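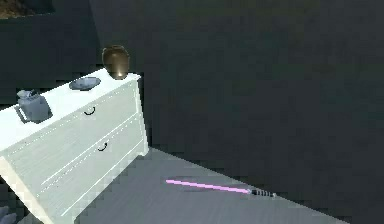
Why do the same negatives scan greener in the afternoon than in the morning?

The light panel under the film drifts as it heats up, and the profile we have been using was made with the panel cold. The camera, the film and the conversion software are all doing what they should.

Notebook, copy stand room, May

Writing this up properly so that Shona and Leonie can work from it while I am at Skindthorpe. My earlier notes on the green cast are on loose sheets in the front pocket. Two of them are wrong and I have crossed them out.

Background

The job is the Geddes negatives, 227 frames of 35mm color negative in strips of six with a few odd short strips. We are shooting them on the Nevetti stand with the macro lens at f/8, base ISO, raw, tethered. Leonie did the first batch and they were fine. Kornél did the second batch after lunch with the same settings and they came up green in the shadows once inverted. He thought the film base was different, which was reasonable, as the strips come from several rolls. But he then reshot one of Leonie's strips and that was green too.

I first blamed the room light. We taped black card round the stand and switched off everything except the monitor, and the cast was the same. Then I blamed the lens, for no good reason, and lost most of a morning swapping it for the older one. Same again. Both of those are the crossed-out sheets.

What I did

Took the film out and shot the bare panel through the empty holder. One frame at switch-on, then one every five minutes, same exposure throughout, nothing touched. Read the raw channel values from a patch in the middle of each frame. No white balance applied, no sharpening, no lens correction.

The green channel stays close to where it started. Red and blue both drop, red more than blue, so relative to them the green climbs. Most of the change is in the first half hour. It keeps creeping after that and goes flat at 90 minutes. I let it run on through to the end of the day and it did not move again by anything I would worry about.

Repeated it the next day from cold and got the same curve. Catriona ran it a third time with the panel on its lower setting. The curve is shallower there but takes the same time to settle, and the exposures get long enough that I don't trust the floor. We had foot traffic in two of hers. Staying on full.

The corners read darker than the middle, as expected, and the falloff does not change as the panel warms. So the flat-field frame is still good for shape. It only needs reshooting for color.
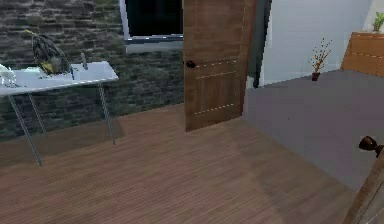 New procedure for the stand

Switch the panel on first thing, before mail, and leave it on until the last strip is done. If it has been off for any reason, even a short power cut, treat it as cold and wait the full 90 minutes.

Shoot the bare panel through the empty holder. Name that frame with the batch number and FLAT. Shoot another one at the end of the batch. If the two disagree by more than the limit taped to the side of the monitor, the batch gets shot again.

Set white balance from the unexposed film base between frames on the first strip of each roll. A new roll means a new reading. Do not carry one over, even if the edge printing says it is the same stock. Roll four and roll five are marked the same and their bases are plainly different, probably from storage.

Blow off both sides of the strip before it goes in the holder. Emulsion side faces the lens. Kornél has been flipping in software afterward, which works, but it makes the contact sheets a pain to match with the sleeves.

Two-second shutter delay, electronic first curtain on. Refocus at the start of every strip on the grain, at full magnification. The older strips have a curl and the middle frames sit higher than the end ones. Stopping down to f/8 covers most of this. On the worst of them use the glass insert, and check for rings.

Converting

I rebuilt the profile from the Jurner target with the panel fully warm. It is saved as WARM_2 in the shared folder. WARM_1 had the target slightly tilted and I have deleted it, so if it turns up in anyone's presets, please remove it. The old profile has been renamed COLD_DO_NOT_USE. I kept it only so we can go back and look at what we did.

Ran 20 frames from Kornél's batch through WARM_2 as a test. Shadows are neutral, skin looks right, skies are a little cyan but they are a little cyan on the lab prints from the time as well. Ran the same frames through the old profile for comparison and put the pairs up on the wall by the printer. Defne picked the warm ones every time without being told which was which.
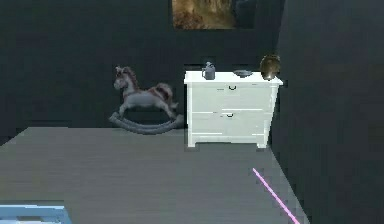

Leonie's batch is the awkward one. She started early with the panel cold, so her first strips match the old profile well and her last ones are already drifting. No single profile will suit the whole lot. I tried a sliding correction based on the time stamps, and it gets close, but it leaves a slight magenta in the highlights on the middle strips. It is quicker to reshoot. There are 30 frames in it and the strips are still on the bench.

Kornél's batch does not need reshooting. He began after lunch with the panel on since early morning, so everything of his was made warm. Reconvert only.

Still to do

Reshoot Leonie's batch. Shona has offered.

Reconvert Kornél's batch with WARM_2 and replace the files on the drive. Keep the same file names so the captions stay attached.

Ask Nevetti whether the newer panel has the same warm-up. Catriona wrote to them once already and got a brochure.

Borrow the other meter back from Skindthorpe. Ours reads a touch high in the blue compared with theirs, and I would like one more curve measured off the panel directly, without the camera in between.

Order more sleeves. The last of the long ones are in the drawer under the scanner.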